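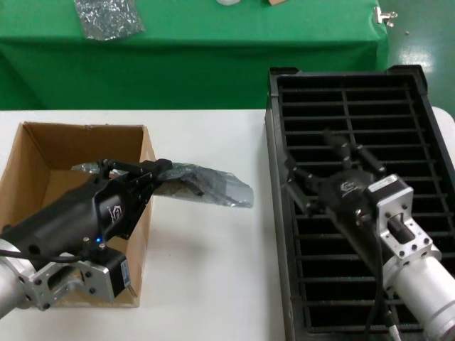

3.2 Safe working rules for the two-arm cell

The rules below were drafted by Nhi Lưu and adopted on April 21, 2021. They apply to all bag-sorting trials in the Piltbridge lab.

Joint speed is limited to 90 degrees per second during set-up. No one reaches over the table while either arm is powered – this includes clearing a dropped bag. Cables are checked for slack before each session. The stop button is tested every 12 trials and the result logged.

Of 445 trials, 2 were halted under these rules. Both halts were caused by a snagged cable.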